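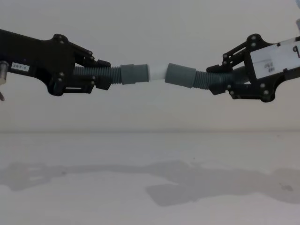

Tuesday, hose cell, finger play and grip height

Came in planning to do nothing but swap the left fingertip pads and ended up spending most of the morning on the linkage bolts. Kamran had left a sticky note on the bench saying "left one feels sloppy, have a wiggle", so I had a wiggle, and yes, sloppy! The pivot bolts had backed out by maybe a quarter turn. I took them out one by one, cleaned off the old threadlocker (there was a lot of it, somebody was generous), put in fresh and pulled them up evenly. The right side was fine but I did it anyway so both are on the same clock. Next check in October.

While the threadlocker was curing I went through the grip settings. We still had the force at 100 percent of the old Rudby profile, and that's too much for the corrugated stuff, it squashes the ribs and then the cuff points wherever it likes. Took it down to 57 and ran three slow closes on each side with the scrap hose. Ribs looked good afterwards, no flat spots that I could find with a thumbnail.
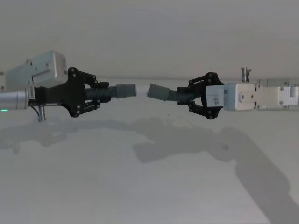 Alignment is the part I'm still not happy with. I re-zeroed both wrists from the Coman sheet and the numbers agree with each other to the last digit, and I still don't trust them. Look at the right cuff, it dips toward the left one across the gap, and if you push in like that the connector has to take up the angle. My guess is grip position along the ribs more than wrist zero, but Thongchai thinks it's the zero and he has been right before (annoyingly often). Cheap test: grip one rib closer to the cuff, change nothing else, compare.

Left to do
Rib test as above, both sides.
Order pads, we have 3 left in the drawer.
Ask Emilian where the small torque driver went. It was in the Ravia box last week.
Kamran, please don't put the force back up before I've written down the rib test results!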